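We use cookies to remember your settings. By continuing to use this site you accept our cookie notice. Manage preferences

Likgate Household Handling Working Group
Minutes of the meeting held 10/24/22

In the chair: Zulmira Abreu
Represented: Ovine, Coelho, Fastis
Regrets: none received

1. Opening and agenda

The chair opened the meeting and asked for changes to the agenda. Fastis asked that the item on pad cleaning be moved ahead of the item on storage of recordings. Agreed.

2. Minutes of the last meeting

Accepted with one correction. Under item 4, "operator" should read "site lead" in both places. The practice guide already uses the right term and needs no change.

3. Matters arising

The glossary has been circulated. Coelho still objects to the word "grasp" being used for both the closing of the jaws and the lift that follows. The group agreed to use "close" and "lift" as separate entries and to drop "grasp" from the rules, though it may stay in the introduction.

Ovine has not yet sent its wording on consent from people who live at a site. Ovine to send it before the November meeting.

4. Draft practice guide, part 3: hand-held grippers in homes

The chair took the group through the draft clause by clause.

Clause 3.1, work area. The draft says that the work area must be "cleared." Coelho said this was too strong for an ordinary kitchen and would be ignored. The wording now reads: "Items not used in the task may remain, provided they do not block the operator's feet or the travel of the jaws." Agreed.

Clause 3.2, floor work. Fastis asked for a separate rule on tasks done at floor level. Cords and cables are to be kept out of the walking path, and the operator is to kneel or sit, not bend from standing, for any task longer than 5 minutes. Agreed, with Ovine asking that its preference for 3 minutes be noted.

Clause 3.3, thin objects. This clause took up most of the discussion. Sticks, straws and cutlery handles are the items most often reported as dropped or pinched at an angle. The draft asks the operator to come in with the jaws open and the object centred between the pads before closing. Ovine thought "centred" needed a tolerance. Coelho thought a tolerance could not be checked by eye and preferred pictures in the guide. The group settled on the plain wording with pictures beside it. 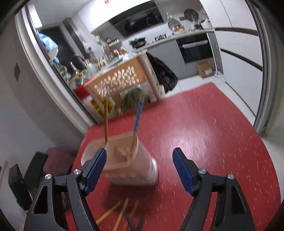
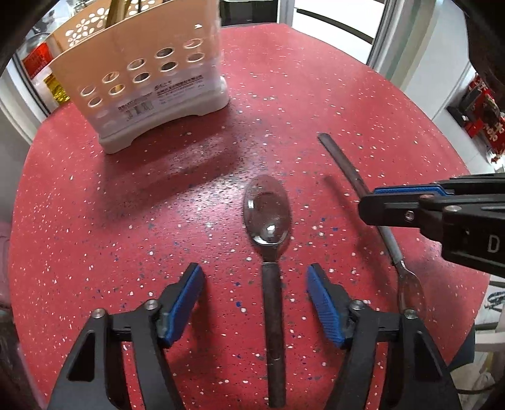

Question put to the chair: Does the operator have to start the task over if a thin object slips out of the pads?

Reply: Only if it has left the work area or touched a person. Otherwise the operator opens the jaws fully, lines up again and carries on, and the slip is noted on the task sheet.

Fastis asked that the reply be added to the guide as a note under 3.3. Agreed.

Clause 3.4, two grippers at one table. Where two grippers share a table, one operator is to be named as lead before the task begins. The second gripper does not cross in front of the first while the first is closing. Coelho asked whether this also applies when both grippers are held by the same person. The group felt the crossing rule should apply either way and the naming rule should not. Wording to be redrafted by Coelho.

Clause 3.5, food and liquids. Open containers with anything in them are not to be lifted above the height of the operator's elbow. Ovine wanted a fill limit as well. Held over.

5. Pad cleaning

Fastis reported on its own practice. Pads are wiped between sites and taken off for washing after every 6 sessions. Textured pads hold crumbs and grease in the grooves and a dry cloth does not get them out. The group agreed to recommend warm water and dish soap, with pads fully dry before they go back on. Coelho will check whether this has any effect on the adhesive it uses.

Replacement of pads was discussed briefly. No interval was set. The guide will say "when the texture is visibly worn."

6. Storage of recordings

The Likgate shared drive holds 128 recordings that have no site form attached. The chair asked each member to go through its own and either attach the form or ask for deletion. Anything still without a form at the November meeting will be removed.

7. Actions

Ovine: consent wording; proposal on fill limit for 3.5.
Coelho: redraft of 3.4; check on pad adhesive.
Fastis: note under 3.3; short text on pad cleaning.
All: site forms for recordings.
Zulmira Abreu: revised draft of part 3 to members.

8. Other business

Ovine asked if the guide could be printed in a larger type. The chair will look into the cost.

Next meeting in November, date to be confirmed by the chair.

Contact | Privacy | Copyright Likgate Household Handling Working Group | Back to top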